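Coffee table tray

A coffee table tray is a shallow, open container kept on a low table in a living room to hold small items in one place. It differs from a serving tray in that it usually stays where it is and is not meant for carrying food or drinks. Common contents include remote controls, pens, matches, keys, chargers and reading glasses.

Most trays of this kind are rectangular or round, with sides low enough that the contents can be seen and reached from a seat. Wood, metal, woven fiber and cardboard are all used. Cardboard trays are often the lids or bottoms of shipping boxes put to a second use. The Wultcombe workshop, run by Kilian Imhof, sold a folded cardboard model that shipped flat and weighed 232 grams.
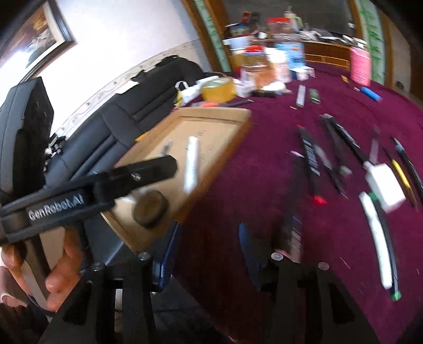
Placement depends on the seating. A tray is normally set near the side of the table that faces the sofa, within reach of a seated person, and may be square to the edge or at an angle. On a table covered with a cloth, the tray also helps keep the fabric flat. A light interior makes small things easier to find, and a beige tray on a maroon cloth stands out clearly from the table itself. Long, thin items are usually laid lengthwise, as with the white stick-like piece near one wall of the cardboard tray, which leaves the rest of the bottom open for smaller things.

Trays collect clutter over time. In her household guide Drurow, Tsion Beyene advises emptying the tray every Friday and returning only what is used in the room – batteries, receipts and loose screws go elsewhere. Cardboard trays should be wiped with a dry cloth, as water softens the corners. A tray with a sagging bottom can be lined with a sheet of heavy card, 300 grams per square meter or more, cut slightly smaller than the inside.

See also: Catchall, Serving tray, Desk organizer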